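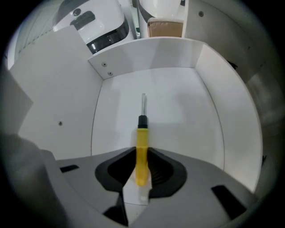 Yellow plastic handle, black collar, flat tip.

The man who runs the secondhand tool counter at Truller Hardware in Boltesden would like people to stop opening paint cans with screwdrivers. He says this before he has sat down. He has worked the counter for 23 years, and we met there on a Tuesday morning before the store opened. He asked that we leave his name out, as his customers already call him at home.

The counter is at the back, past plumbing. He buys used hand tools, cleans them up and sells them. Screwdrivers make up most of what crosses the counter, and flat-tip screwdrivers make up most of those.

"Everybody has one," he said. "They may not have a hammer. They may not have a tape measure that works. They'll have a flat screwdriver in the kitchen drawer, and it will be in bad shape."

What does bad shape mean?

"Rounded corners on the tip, mostly. Or a corner gone altogether. You get that from prying, or from using a small driver on a big screw. The tip should fill the slot, side to side, and it should be snug front to back too. If you can rock it, it's the wrong size. People feel it rock and they push harder."

He went under the counter and came up with a coffee can of drivers he had bought the week before from an estate out past the fairgrounds. Several had been used as chisels. One had a split handle wrapped in friction tape. He put that one aside and said he would keep it for the shaft.

I asked whether it is worth fixing a tool that costs so little new.

"For the money, no. I charge 3 dollars to square up a tip. You can get a new one for not much more than that. But if you like the handle, then yes. I have a lady who brings in the same driver every October before she puts up her storm windows. She's got small hands and it fits her. She's tried others."

Handles came up several times over the morning. He has opinions on them. Wood is comfortable but it dries out, and he sees a lot of them loose. The rubber-covered ones get sticky if they are stored somewhere hot. He likes smooth plastic with a rounded end, the kind that can turn in your palm.

"You push with the palm and turn with the fingers. If the end of the handle is square or has a hard edge, you feel it after ten screws. If it's round, you can go all day. Some people say smooth plastic slips. It slips if your hands are greasy. Wipe your hands."

And color?

"Bright. Yellow, orange, whatever you can see. I had a black-handled set for years and I lost every one of them. You put a black screwdriver down in a crawl space and you have donated it to the house. With a yellow one I look around and there it is."

He does the cleaning in a back room that used to be the key-cutting shop. It has a bench along one wall, a vise, a sink with a shelf over it, and a row of margarine tubs. The process is simple and he has not changed it much. Handles get dish soap, warm water and an old toothbrush. He keeps the shaft out of the water if he can. Paint on plastic comes off with a fingernail or a bit of scrap plastic, and he warned against strong solvents.

"Acetone will ruin a plastic handle. It goes cloudy, then it goes soft, and you have your fingerprints in it forever. I did that to a nice set when I started here. Soap first. If soap doesn't do it, more soap."

For rust on the shaft he uses fine steel wool and light oil, then wipes off all the oil he can. Collars need a look too, he said, since dirt packs in where the shaft goes into the handle. He runs a wooden toothpick around the joint.

The tip gets a file. He clamps the shaft upright in the vise with the tip up and files straight across the end until it is flat, then takes a stroke or two off each face if it has mushroomed. He does not use the bench grinder.

"The grinder is fast and it gets the steel hot. If you see the tip turn blue, you've taken the hardness out, and the next stuck screw will twist it. With a file you can't really get in trouble. It's maybe a dozen strokes. Put the file down and check it against a screw."

I tried one. My first attempt sloped to the left. He looked at it and handed me back the file.

The store also sells new tools, including two lines he talked about without being asked. He thinks the Hunex drivers are good for the price and that the Matar ones have better tips but handles that are too fat for most people. He owns both. At home he keeps his drivers in a drawer, on a strip of foam with slots cut in it, tips all facing the back.

"I'm not a neat person. My truck is terrible. But screwdrivers in a pile chew each other up, and you have to dig through them with your hand. In a row you can see the tips. You pick the right size because you can see the right size."

He suggests that people with one small drawer get rid of most of what is in it. Over the years he has emptied a lot of drawers for people, usually when somebody is moving, and he says it goes the same way each time. There are roughly 30 screwdrivers and the owner has used the same few for years. The rest came free with something or were left behind by a contractor.

"Keep a small flat, a medium flat, a small cross and a medium cross. Keep a stubby if you've got a stove. Bring me the others."

What does he do with them?

"Sell the good ones. The long-shaft ones with bad tips I grind down into awls, and the gardeners buy those for planting seeds. The grinder's fine for that. The junk goes in the scrap bucket."

The best ones he prices at a few dollars and puts in a wooden tray by the register. The tray holds about what he can sell in a month. Before the spring yard sales he will have 100 more waiting in the back, sorted by length in the margarine tubs, and he cleans them in the evenings with the ball game on.

I asked what he would tell somebody with a stuck slotted screw, which is the question he says he gets most.

"Clean the slot. That's the whole thing, most of the time. It's full of paint. Take a utility knife or a pick and scrape it out all the way to both ends, then put in the biggest tip that fits. Lean on it before you turn it. Stand the driver straight up from the screw. If you're off to one side, it'll climb out and take the edge of the slot with it. If it still won't go, a drop of penetrating oil and have lunch."

And the paint cans?

"There's a little opener. We give them away at the paint desk. They have a hook on the end. I have handed out I don't know how many, and the same people come back here with a bent screwdriver and latex on the handle."

By then a customer was waiting at the counter with a bread bag of tools from his father's garage. There were some pliers, a wood rasp and a handful of drivers, and he tipped them out onto the rubber mat one at a time and looked at the ends first.

The used tool counter at Truller Hardware is open mornings, Tuesday through Saturday. Tip filing is usually done while you wait.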